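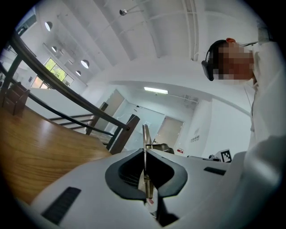

Small Things on a Wooden Board: How We Ran Our Sorting Bench, and What We'd Change

Project report, Karkinel group
Written up by Stamatia Triantafyllou, 7th March

Background

When our group picked this project back at the start of term, I think we all imagined it would be a fairly quick one. The question sounded simple enough: if you sit a person down at a wooden board and ask them to pick up small flat pieces and put them where they belong, how much does the layout of the bench matter? I'd done a bit of this sort of thing at home with my nan's button tins, so I may have been a touch overconfident going in, and I'm grateful to the rest of the group for putting up with me during those early planning sessions (there was a lot of tea, and a very large number of diagrams).

We called the two layouts Plidell and Pullum, after the streets two of us live on. In the Plidell layout the pieces start at the far side of the board and get brought in towards you. In the Pullum layout it's the other way around. Everything else was meant to stay the same.

The bench

We wanted a surface that was pleasant to work over for long stretches, and wood won that argument easily. A warm-coloured grain is kind on the eyes. The trouble is that a flat tan piece can all but vanish against it, and we went back and forth on whether to cover the board with felt. In the end we left it bare. Our supervisor's view was that real workbenches are hardly ever colour-matched for your convenience, and I've come around to that, although I still lost a washer or two to the grain.

Both arms come well forward over the board when you're working, and that turned out to matter more than we had allowed for. Anything you need only occasionally should live off to the side, out of the sweep of your elbows.

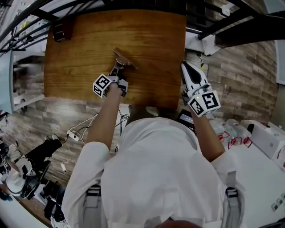 The other half of the bench is really the floor, and I'd like to give it a decent paragraph, as our plan left it out entirely. Cables gather. We began with a tidy drawing showing where each lead would go, and by the second session that drawing bore very little resemblance to anything. For the next round I'd want the power strip fixed in one spot and the leads run along a single side, with bags and spare gear kept somewhere else altogether.

Method

Each session was a block of 50 pieces, followed by a proper break. We logged 3966 placements overall, of which 249 had to be left out of the comparison, mostly for note-taking mistakes on our end – wrong layout ticked, or a block number skipped. Those errors were nearly all mine, and I've apologised to everyone concerned.

Results

Pullum was the more comfortable layout for most of us, though it wasn't any quicker in a way I'd be willing to defend in front of a statistician. Plidell had fewer dropped pieces. Thin pieces were the fiddly ones in both layouts, and people did noticeably better approaching them on an angle than coming straight down on top. By the end we'd all settled into that habit without having discussed it.

What comes next

The Kelmendi group is taking over the bench in April and has asked for up to 200 pieces of mixed thickness. I've left them the tins, the layout drawings and a page of notes on the cables. The tin with the dented lid sticks, so please open it over the table.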